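Community > Travel > Packing Light

How do I pack toiletries for 5 days in a carry-on?

Going to Fernard in July with just a small Dralance backpack and my bathroom stuff always eats nearly half of it! Help?
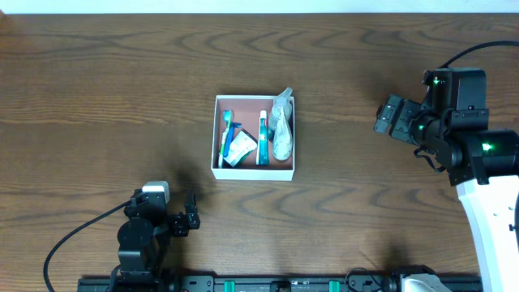
Toothbrushes and toothpaste in the box

karam_on_foot
Wear your heaviest shoes, roll your shirts, and lay out all the little stuff at home first. I always cut 2 or 4 things.
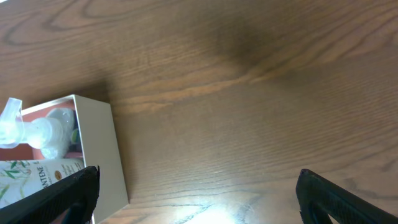 Packing Light Club, Datell Travel Community

dusty_map
Just buy it there lol

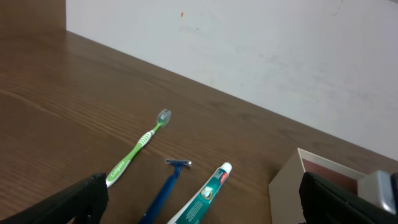 Colgate brush with its cap on

windowseat40
Depends on the shops, dusty! Mine were shut when I landed. I'd bring a brush with a cap and a travel-size paste. 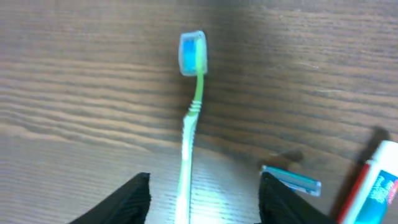
Capped toothbrush

Tagged: carry-on, toiletries, short trips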